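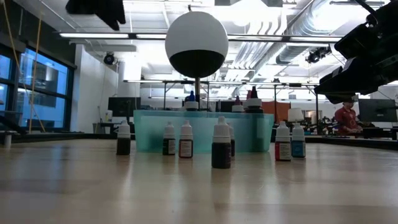

One regular at the Bistcombe ink evenings wrote to us in the spring to say that she had not picked up a dip pen since she was at school, that she had ruined two blouses and a good tablecloth since taking it up again, and could we please make the autumn festival longer this time, as she had missed half of what she wanted to see.

We are very happy to tell her, and everybody else who asked, that we have.

BISTCOMBE INK AND PAPER FESTIVAL RETURNS IN OCTOBER WITH A FULL FIVE DAYS

Bistcombe, 09/07/2026

The Bistcombe Ink and Paper Festival will be back this October, and for the first time it will run for five days instead of a single long weekend. There are 86 workshops, talks and drop-in sessions on the programme, spread over 17 venues in the town, from the old corn hall and both libraries to the back room of the bakery on Sheep Street (which was so popular last year that people were eating their buns on the pavement).

The festival began as an evening of letter writing above a bookshop, and much of that first evening is still in it. There will be letter tables at every venue, with paper, envelopes and stamps laid out, and anything posted in the festival box before four o'clock will go off the same day. Last October visitors sent 3000 letters and cards between them, and replies were still turning up at the festival office well after Christmas.

New this year is the Siltska Room, named after the river meadow where the town's paper mill once stood. It will be given over to inks made from things that grow nearby: oak galls, walnut husks, elderberries, blackthorn bark. Visitors can try them side by side on several kinds of paper and take home a printed sheet of recipes. Some of these inks change a good deal in the weeks after they are used, so please do put your page somewhere safe and have another look at it at New Year.

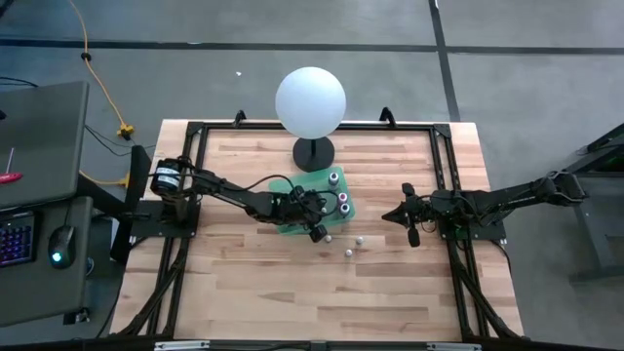 Globe lamp and green tray on a wooden tabletop.

Our friends at the Mösli bindery are coming back too, with their folding and stitching classes for beginners. Each class lasts a morning and everyone leaves with a small notebook of their own making. Places went very quickly last time, and we had some sad faces at the door, so the bindery has kindly agreed to teach in the afternoons as well.

Families are looked after in the school hall, where there will be potato printing, marbling and a very long roll of paper that anybody of any age may draw on. Old clothes are strongly advised. Aprons can be borrowed, though the small sizes do tend to disappear by eleven.

For those who would sooner listen than get their fingers black, there are talks each evening on old account books, on the handwriting of country doctors, and on how to read a family letter when the writer has filled the page and then turned it sideways to carry on – a habit that paper prices have a lot to answer for.

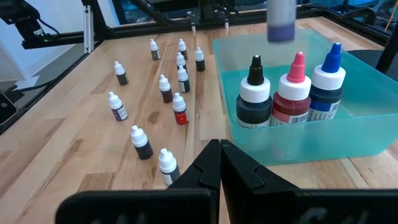

Small dropper bottles with white caps.

The festival is supported this year by Zuven, the stationery shop on the market square, and we would like to thank everyone there for their help with paper and for putting up with our boxes in their stockroom since May.

Entry to the letter tables, the Siltska Room and the school hall is free. Talks and bookbinding classes need a ticket, and these go on sale in the last week of August from the festival office and from the desk in either library. Most venues have level access, and the printed programme marks the ones that do not.

Notes for editors

Interviews and visits before the opening can be arranged through the festival press desk. The full programme is available on request in large print.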